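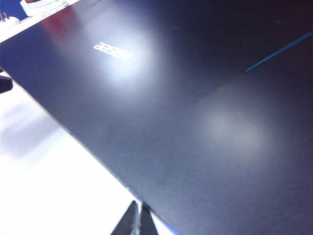
Omance is my old online journal, the whole thing, pulled off the web and put into plain text files so I can stop worrying about it disappearing. It covers the dorm, the first apartment, the awful summer job, the less awful job after that, and a truly embarrassing amount of writing about whether people liked me. I promised myself I'd write the README before I called the project finished, and I wrote most of it in my head first, with the laptop closed on a white table, looking at that thin silvery rim along the edge of the dark lid and thinking about all the stuff shut up in there. So now it's typed up. Hi!

Version 2, February 17, 2008

What's in the folder

There are 3046 entries. Each one is its own text file, sorted into a folder per year, and the file name is the date plus the first few words of the title. If I didn't give it a title (I went through a long phase of thinking titles were for show-offs) the name just says untitled and then a letter. Comments are in a separate folder called replies, 1178 of them, matched to the entries by the same file name. I kept them apart so you can read straight through without tripping over every "lol call me" from sophomore year.

There's also a file called drafts.txt, which is 100 things I started and never posted. Some of them are one line. One of them just says "ok so the thing about Thanksgiving is" and I have no memory of what the thing was.

What I left out

Anything marked private on Hurnora stayed private. Those entries are on a disc in my desk and they aren't in here, so please don't write to me asking if your copy is broken because there's a gap in the spring. The gap is me being dumped. You can read around it.

I also took out phone numbers, street addresses, and the last names of everybody except Lowri James, who told me she'd be insulted if I took hers out. She's in a huge number of the entries anyway. We lived together in the apartment we called Holanda (long story, there was a poster, it's in the fall entries of the first apartment year) and for a while the journal is basically a record of what Lowri cooked and whether I did the dishes. I mostly did not do the dishes.

Pictures didn't make it. Hurnora stored them somewhere separate and half the links were dead by the time I got to it. Where there used to be one, the text has the word PHOTO on a line by itself. If you were there and you have copies, send them, I'd love them!

How I made it

The export button on Hurnora gives you one month at a time. So I sat there on a bunch of weeknights clicking it, saving, clicking it again, with the TV on. Then I ran a little script over everything to split it into single entries. The script is in the tools folder, and it's ugly, and it works on my machine. If it doesn't work on yours I probably can't help you, but try changing the folder path at the top first, that's what got me both times I switched computers.

Version 1 was the same thing but with all the apostrophes turned into question marks. I gave a few of you that one. Please throw it away. I'm sorry. "I don?t know why I?m crying" is not how I want to be remembered.

I fixed apostrophes and quotation marks and that's all I fixed. The spelling is how it was. I used "definately" for years and it's still in there, every time. I thought about cleaning it up and then I got stubborn about it, it felt like going back and changing my haircut.

Things that might confuse you

Times are a mess. The clock on my account was set to the wrong time zone until I moved out of the dorm, so anything from before then looks like I was up at four in the morning. Sometimes I was. You can't tell from the file.

"The usual place" means Eltametti, the coffee shop with the bad chairs, up until they raised the price of refills. After that it means the library steps.

If an entry is all lowercase I was tired or sad. If it's full of song lyrics I had a crush. The lyrics aren't mine, obviously, and I've cut the long ones down to the first line.

People get nicknames and then the nicknames change. I started a list in names.txt and got as far as the second year. "The Colonel" is two different people and I'm not saying which is which.

A handful of entries show up twice, usually around midnight at the end of a month, which is the export being weird. I deleted the doubles I noticed. There are probably more.

Who it's for

Me, mainly. Then the people who are in it. If I gave you a copy, it's because you come up a lot and I figured you'd want to see what we were like. You're welcome to read it, print out bits of it, and read the bad parts out loud at parties if I'm in the room. Please don't put it back up on the web, and please don't pass it to anybody I haven't met.

If there's something about you that you'd rather not have in there, tell me and I'll take it out, no questions. Two people have asked so far and it took me five minutes each. I do mean it. I was nineteen for a lot of this and I was not always fair. There's an argument about a borrowed coat that I've reread four times now and I think I was wrong in it.

What's next

I want to finish names.txt. I want to match up some of the missing photos if anybody sends me any. Lowri keeps saying I should print the Holanda year as a real book with a cover, and I priced it out and made a face, so maybe in March when my tax refund comes.

I'm still writing, by the way, just in a paper notebook these days. None of that is in here.

Comments and corrections go to my regular email, same one as always. Put Omance in the subject line or I'll lose it.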